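What I spent before the arm ever moved

I have a spreadsheet called "arm money" and I've been avoiding it since March. Last night I finally opened it, with a bowl of cereal at my elbow, and went through the whole thing line by line. A few of you asked in the comments what a small home robot arm really costs once you add up the parts that aren't the arm, so I'm going to be embarrassingly open with you.

The plan, when I started, fit on an index card. Buy a used arm. Buy a two-finger gripper. Put it in the back room on the tile floor end of things, teach it to sort and pick up small stuff, have fun. I gave myself a budget of 600 dollars for everything except the arm, which I'd been saving up for separately and won't be discussing because my family reads this blog.

Six hundred sounded like so much money! I was already planning what to do with the leftovers.

First came the gripper. I went back and forth between a Nolus and a Prumodix for most of the winter. The Nolus was the prettier one, with a nice case and a manual you could hold in your hand, and the fingers were sold as one sealed set. So if you bend one, you buy the pair. The Prumodix had a manual that was clearly translated in a hurry, but each finger comes off with its own screws and you can order them one at a time. I knew which kind of owner I was going to be (the kind who drives a finger into the floor on day one), so Prumodix it was. Secondhand, with the camera mount already on it, it came to 409 dollars including shipping.

I know. I know! That's most of the budget gone on one line. I sat there with the confirmation email open and did the subtraction in my head, and then on my phone, in case the phone had a better answer. It left me 191 dollars for cables, the mounting plate, a power supply, lights, stuff to pick up, and whatever I'd forgotten.

What I'd forgotten was a lot. I'd forgotten that the base needs something heavy and flat to bolt to. I'd forgotten that the cable in the box was made for a person whose computer lives inside the robot. I'd forgotten spare fuses, which I then remembered very suddenly one evening at nine o'clock when every store near me was closed.

The plate came from Bahrami, a metal shop out past Asham that does mostly railings and trailer parts. I drove there with a drawing on graph paper and fully expected to be laughed at. They were lovely about it, cut it from an offcut, drilled the holes where I'd drawn them, and charged me less than the online place wanted for shipping alone. Two of my holes were in the wrong spot. That was my drawing, and they fixed it while I waited and ate a gas station sandwich in the car. If you're anywhere near a shop like that, go talk to them before you order a plate from a catalog.

Then there's the work surface, where I came very close to blowing the rest of the money. Every forum I read said to get a proper printed mat with a grid on it. They're gorgeous, those mats. They roll out flat and have little numbers along the sides and I wanted one so badly. The one in my cart cost more than the plate and the cable put together, and I kept it in that cart for weeks like a kid visiting a puppy.

In the end I used what I had, meaning tile and a roll of blue painter's tape.

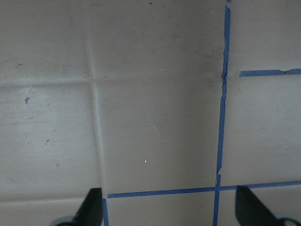
Gripper open over the tile, blue tape grid down. My straight lines need work.

I'm weirdly fond of the tape grid. It's a bit crooked, and there are kinks where I should have pulled the strip off and started again. But for planning where things go, it does the job I'd have paid a mat to do. I give each taped-off area a name in my notes and I can write "put the sponge in the right-hand one" and know what I meant the next day. When I change my mind about the layout, and I do that constantly, I peel it up and lay it again. You can't do that with a printed mat.

The drawback is that tile comes with its own lines. Grout runs one way, tape runs another, and at first I kept mixing them up when I looked at the camera view. I've made a rule for myself that only blue counts. I also budgeted nothing for cleaning, which was silly, as every little speck that I'd never notice standing up looks like a boulder from a wrist camera. So there's now a line in the spreadsheet for a decent hand brush. It was 5 dollars and I resented it for no good reason.

Lights I'm still deciding on. I bought one clip lamp and it throws a glare on the glossy parts of whatever I'm trying to pick up, so I've been working in the afternoon with the blinds half down like some kind of vampire accountant. A pair of soft lights is the next real purchase. I've found a couple of options and I'm making myself wait a month before I buy either, which is my new policy for anything over the price of a pizza.

Things I'd move money toward if I did it all again: spare fingers, right at the start, in the same order as the gripper, so you pay for shipping once. I've paid it twice. Also a better emergency stop. Mine works fine, but it's small and on a short cord, and I want a big stupid red one I can slap from my chair. And please put down money for tape! Good tape, the kind that comes up clean. I'm on my fourth roll, and it's never been listed as a cost anywhere I looked.

Things I'd skip: the foam-lined parts case (I use a muffin tin), the label maker, and the set of plastic practice blocks. I have a kitchen full of objects. My kitchen is basically one big practice set, and the arm doesn't care that the blocks were made for it.

One more planning thing, because it came up in an email. Someone wanted to know whether to buy the whole setup at once or piece by piece. I'm a piece by piece person now. If I'd ordered it all in one go, I would own that mat, the Nolus with its sealed fingers, a plate with holes in the wrong spots, and two lights that glare. Buying slowly is annoying, and you spend evenings waiting on a single connector, but each piece tells you a little about what the next one should be. The spreadsheet got a lot more accurate once I stopped filling in the bottom half ahead of time.

So where did I land? Over. Not wildly over, and if you leave out the second shipping charge for the fingers and the fuses I bought in a panic, I'm close enough to 600 that I could round it and look you in the eye. I've decided to count the gas station sandwich as food.

Next up is the shelf question, because right now the controller sits on a step stool and I need my step stool back. If any of you have mounted yours on a wall, tell me what you used for brackets and whether the fan noise got worse. I've got two stores' worth of bracket tabs open and I'd love to close them.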